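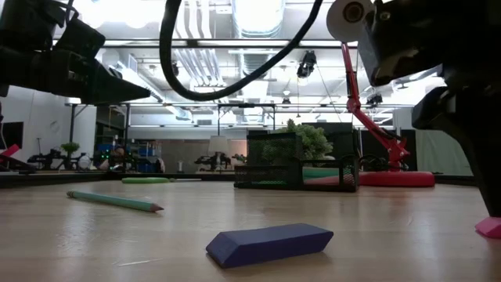
Floarea Ilie
Section moderator, Paper & Pencil board

Topic: Do you erase or cross out?

I've been meaning to start this one since the recipe notebook thread went sideways in July. Somebody over there said that erasing in a notebook is "lying to your future self," and I have been arguing with that sentence in my head while doing dishes ever since!

So here goes. I write everything in pencil. Grocery lists, letters (first drafts anyway), the garden book, the book where I keep track of what I lent to whom. I came back to pencil after twenty-odd years of ballpoint and I'm never leaving again. And I erase. I erase all the time. If I write that the beans went in on the wrong week I rub it out and write the right week, and I feel no guilt whatsoever.

The eraser I reach for right now is a dark blue-violet one with slanted ends, and I like the slanted ends more than I can explain to my family. You can get right in under a single word with the edge and leave the line above alone. Once the edge rounds off I go and sulk a little, then I use it for big areas.

What I want to know:
Do you erase or cross out, and does it depend on the notebook?
What do you do about the crumbs?
Has anyone found paper that really takes repeated erasing? I'm in a Skotska at the moment, the fat one with 400 pages, and by the third correction in the same spot it goes fuzzy like a peach.

Reply by lutz_f
Posts: 2334

Cross out. Always. One line through it so it can still be read.

I kept shop records for most of my working life and the rule was drilled into us: never make a number disappear. I know a garden book isn't a shop ledger, but the habit stuck and I've been glad of it. I went back through an old notebook last winter looking for a paint mix, and the one I needed was the one I'd crossed out. The "corrected" version was the mistake. If I'd erased it I'd have been standing in the hall with the wrong green for a second time.

On the Skotska: yes, it fuzzes. It's a soft paper. Nice for a fountain pen, poor for you.

Reply by doerteharms
Posts: 2000 (woo!)

Oh Lutz. You cross out birthday cards too, don't you.

I'm with Floarea. A page full of crossings-out makes me feel like I'm being told off. I want to open the book and see what I know now, and the mess I made getting there can go in the bin with the crumbs. I do make one exception and that's knitting notes. If I change a pattern halfway through, I leave the old row counts in and write the new ones next to them, because I WILL want to unpick it and go back at eleven at night with a glass of wine in me.

Crumbs: a soft paintbrush, the flat kind. Don't blow on them. You end up with spit on the page, and then you touch it, and then you've got a gray thumbprint on your nice letter.

Reply by bastian_heitmann
Posts: 61

New-ish here, hello. I draw more than I write, so I think of an eraser as a drawing tool. Half of what I do on a page is taking graphite off again. For highlights I use a kneaded one and for edges I use a plain vinyl block and slice a fresh corner off it with a craft knife. Floarea, that would solve your rounded edge problem. Don't sulk, cut!

The fuzz thing is usually pressure, in my experience. People press hard with a hard pencil, dent the paper, and then scrub at the dent. The graphite is down in a little valley and the eraser can't get at it. Try a softer pencil and a lighter hand and I bet the same paper holds up for twice as many corrections.

Reply by Floarea Ilie
Section moderator

Cut it?? With a knife? Bastian, I'd sooner cut my own hair.

(I have cut my own hair. That's how I know.)

But you may have me on the pressing. I just turned over a page and you can feel the writing from the back like braille. I've been using a 2H because it doesn't smear under my hand. What would you swap to?

Reply by bastian_heitmann
Posts: 62

Plain HB for a week, then see. If it smears, put a scrap of paper under the heel of your hand. Looks fussy, works fine, and you stop noticing it.

Reply by heike_l
Posts: 518

I disagree with Bastian about the softer pencil, sorry. It depends on how you erase. Soft graphite comes up easily but it also spreads, so unless the eraser is perfectly clean you get a gray cloud. I'm left-handed, so I get the cloud before I've erased anything at all! For me an F is the sweet spot, and I've gone through more F pencils than I care to admit.

What nobody has brought up yet is cleaning the eraser first. Rub it on scrap paper until it stops leaving a mark. My mother used the leg of her jeans. It takes no time and it fixes most of the complaints I read on this board about "bad" erasers. I bought a Purnix block last spring, hated it for a month, cleaned it properly and now it's the one in my coat pocket.

As for the big question, I do both. Daily stuff gets erased. Anything with a date or an amount of money gets one line through it, same as Lutz.

Reply by lutz_f
Posts: 2335

Thank you, Heike. A sensible woman.

Dörte, I have crossed out on a birthday card exactly once and it was my brother's, and he has it framed.

Reply by doerteharms
Posts: 2001

Of course he has.

Question for the room while we're here, where do you all keep your stuff? I had everything in a jam jar and the erasers went straight to the bottom under the pencils and I'd have to tip it all out. Then I tried a tin, and the erasers picked up graphite dust off the points and came out filthy, which I suppose is Heike's whole point about cleaning them. I need something where each thing has its own corner.

Reply by Floarea Ilie
Section moderator

I've got opinions on this! Mesh. Get a wire-mesh one with compartments. The crumbs and the dust fall through (onto the table, fine, but you can wipe a table) and you can see what's in there from the side without digging. And keep the erasers in a section well away from any pencil points. 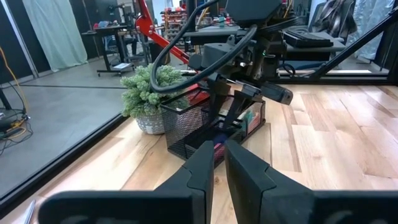
Black wire-mesh desk organizer, the rectangular kind, several compartments.

Mine lives in a different place every week depending on where I'm sitting, so I'd say also get one that's light enough to carry in one hand with a mug in the other.

Reply by lutz_f
Posts: 2336

Mesh scratches a varnished table. Put felt under it. I had one that left a mark on my wife's sewing table and I heard about it for a long time.

Cigar box for me. Two compartments, a lid, and it's been in the family longer than I have.

Reply by heike_l
Posts: 519

A lid is what puts me off. If I have to open something I won't put things back in it, I know myself. Then the eraser ends up in the couch.

Also be a bit careful leaving vinyl erasers touching plastic. The two can stick together over time. I ruined a nice clear ruler that way, there's a dent in it the exact shape of the eraser. Paper sleeve on, or keep them apart.

Reply by doerteharms
Posts: 2002

So THAT'S what happened to my pencil case. I blamed the sun.

OK, mesh, felt underneath, no plastic next to the erasers. I'm going to look at Sjögren on the corner tomorrow, they have a back shelf of desk things that hasn't been touched in years and the prices haven't either.

Reply by bastian_heitmann
Posts: 63

Back to paper for a second, Floarea asked about it and we all ran off. I had good luck with a Kuritmont pad, the smooth drawing one with the gray cover. I did the same little square over and over as a test, shade, erase, shade, erase, and it took 5 rounds before I saw any roughness. It's a pad though, with tear-off sheets, so no good if you want a bound garden book. And it's heavier than you'd like for letters if you pay by weight.

Reply by Floarea Ilie
Section moderator

Five is a lot better than my three! Though I'd miss the binding. I like being able to flip back and see what the tomatoes were doing.

Which, all right, Lutz, I did flip back last night, and there's an erased line under the tomatoes where I can make out "do not" and nothing after it. Do not what? Do not plant there? Do not water in the evening? I held it under the lamp at a slant for ages. So you get half a point. From now on, warnings get crossed out and the rest still gets erased.

Reply by lutz_f
Posts: 2337

I'll take the half.

Try shading over it very lightly with the side of a soft pencil. If you press as hard as you say, the dents will show up white.

Reply by Floarea Ilie
Section moderator

"Do not trust the shed thermometer."

It's still in the shed. I've been reading it all summer.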